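Speaker notes: "One planner, two arms" (Tiltach meetup, January)

Slide 1. Title. Say hi, thank Maureen Cheetham for the slot. Mention that Gareth wrote most of the planner and is sitting in row two, so hard questions go to him!

Slide 2. Why we rewrote it. Old stack: one process for perception, one for planning, one per arm, all with their own idea of what time it is. A target pose could be stale before the arm started moving. Tell the Pearce story if the room is awake (the log with the timestamps running backward). Then: Prerkis puts everything on one clock, and every message carries the time the image was captured, not the time somebody got around to reading it. 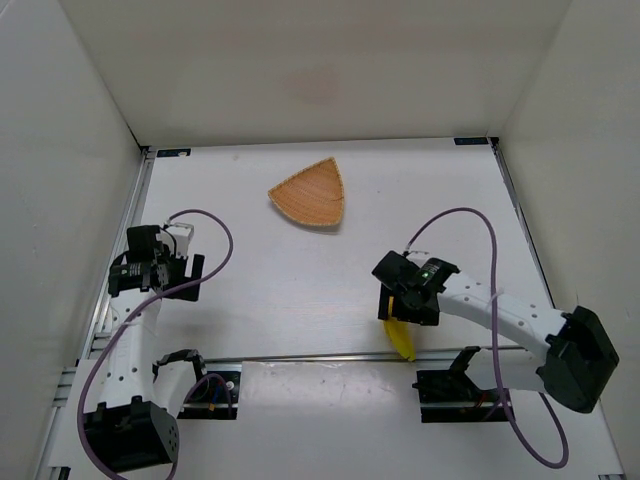
Slide 3. The task graph. I love this part, slow down here. Each task is a little graph of conditions: object held, target region free, arm clear. The planner keeps asking which conditions are true right now and picks the next edge. There's no script. If a condition flips, it picks a different edge, and you get recovery behavior from the same code that does the normal run. Show the graph viewer, click on "held," let people see the confidence number moving.

Slide 4. Who gets to move. Both arms request a chunk of space before they go anywhere. First version locked the whole table, which was safe and painfully slow. Now we reserve swept volumes, cut into short time slices. Planning call is down to nearly 135 milliseconds, and Gareth thinks there's more in there. (Pause. Let him wave.)
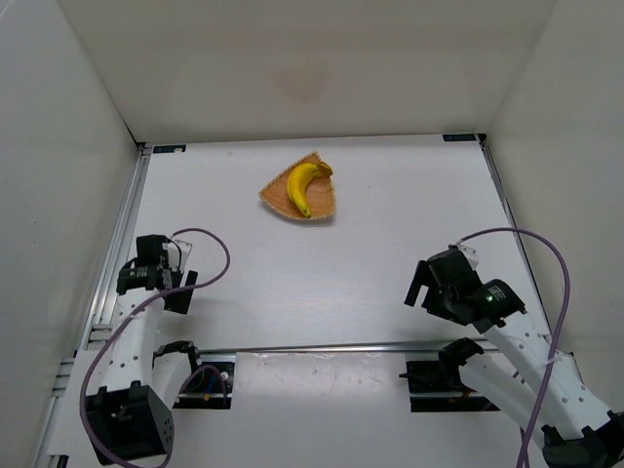

Slide 5. Deciding that something is done. Everyone wants to talk about grasping, and I get it, but the done check ate more of our time. Gripper open tells you very little by itself. We ask for the object's mask to lie within the region of the container, and for both grippers to be away from it. A banana in the wicker tray with both arms standing off, jaws open, is the kind of state it should accept. Tilted tray, rounded corners, so a bounding box is a poor fit and we use the outline.

Slide 6. Replay. We ran the new check over 1522 recorded episodes with the Celeck replay tool. Two disagreements with the hand labels, and I'll put both up so you can argue about them. I still go back and forth on the second one.

Slide 7. What's next. Nicer errors when a reservation fails, config files a person can read, then the graph editor. Questions. If time is short, skip the viewer demo and take questions from here.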